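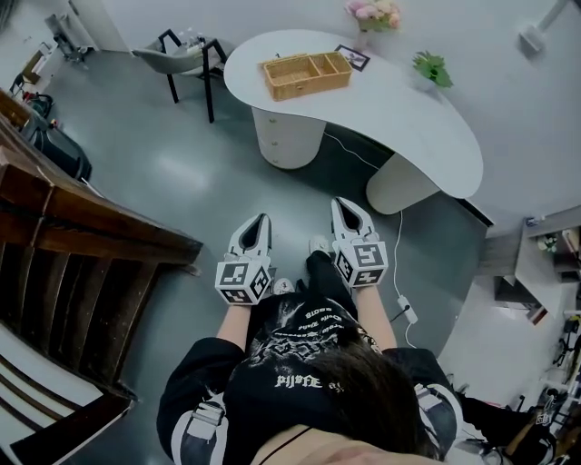
Wicker on white tabletops – scratching?

zkaplan_v
Posted August 19, 2026
Does woven wicker mark a white painted top? I have a three-compartment tray on the curved desk and a tissue box on the round table.

tirkis
Yes, if grit gets under the weave. Felt dots, 2 mm.

Nutivholm329
Disagree. Dots peel off wicker. Use a cork sheet cut to size. 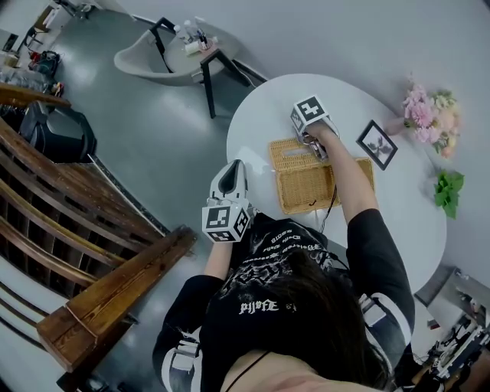 Wicker tissue box, round table

tirkis
Cork sheds. Mine lasted until September.

zkaplan_v
Trying felt on the tray, cork under the tissue box.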